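Stitch by stitch

Gorazd Đorđević ties his shoelaces the way he ties everything else: two throws one way, one throw back, pull flat. He has been teaching suturing for most of his working life and the habit has got into his fingers. On the morning I visit the skills room at Hostora, a training centre for surgeons on the second floor of an old print works, he is going through a box of thread and sorting it by thickness.

The thread is what I had come to ask about. Most of us meet it only from the wrong side, when a nurse snips out a stitch or tells us it will drop out by itself. For the people who use it, it is a daily material with good and bad days, like flour is for a baker.

There are two broad families. Absorbable thread breaks down in the body over weeks or months. The other sort stays put until someone takes it out, or stays for good. Within each there are single strands, which slide easily through tissue and slip easily out of a knot, and braids, which grip better and drag more. Hostora buys a good deal of its practice thread from a small firm called Jugah, and Đorđević says its braid is a bit stiff for beginners. He uses it anyway.

Colour matters more than I would have guessed. Plenty of thread is dyed dark purple, blue or black so that it can be found against red. Undyed thread is kept for places where a dark line might show through the skin.

"You lose a pale end in no time," he says. "Then you're poking about for it and everyone is waiting."

Keyhole work makes all this harder. The surgeon has no fingertips on the thread and has to judge the pull by looking: how straight the strand has gone, how much the tissue puckers beneath it. Too loose and the edges part. Too tight and the thread cuts through, or starves the edge of blood so that it heals badly.
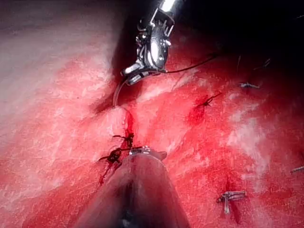
Two dark knots along the incision, with a thread running off to the right from the tip of the upper instrument.

The knots themselves are simple enough on paper. A stitch that stands alone, with its own knot and its own cut ends, is called interrupted. If one fails, its neighbours should hold. A running stitch uses a single length from one end to the other and is quicker, but the whole row depends on that one thread. Which to use is a matter of the tissue, the length of the cut and, to some extent, who taught you.

Then there are the tails. Cut them too short and the knot may work loose. Leave them long and they get in the way of the next stitch. Đorđević asks his trainees for 4 mm on the practice pads and goes round with a ruler, which they complain about.

Sulastri Mandagi is in her second year of training and comes in at seven, before her shift. She practises on a silicone pad made by Bukell, pink on top and yellow underneath, already slit in several places. Her target is 100 knots a week. She keeps the used pads in a carrier bag in her locker and showed me the first, from April, with its knots bunched up at one end like beads.

"I was pulling upwards," she says. "You want to lay it down flat, across the cut. I knew that. I'd been told it over and over. It took about three months before my hands did it."

She has also learnt to cut her thread shorter. Beginners take a long piece because they are afraid of running out, then spend half their time untangling it. The needle gets similar treatment. It is curved, and it wants to be turned through the tissue along its own curve with a roll of the wrist. Pushed straight, it bends or tears a bigger hole than it needs to.

At the far bench two trainees were trying out Jodo, a timing program that logs each stitch. Đorđević is lukewarm about it. Speed comes, he says, and he would sooner look at the pad. He picked one up, pressed the slit open with both thumbs and held it to the window. Light came through between the second and third stitches.

He handed it back and went to find the scissors.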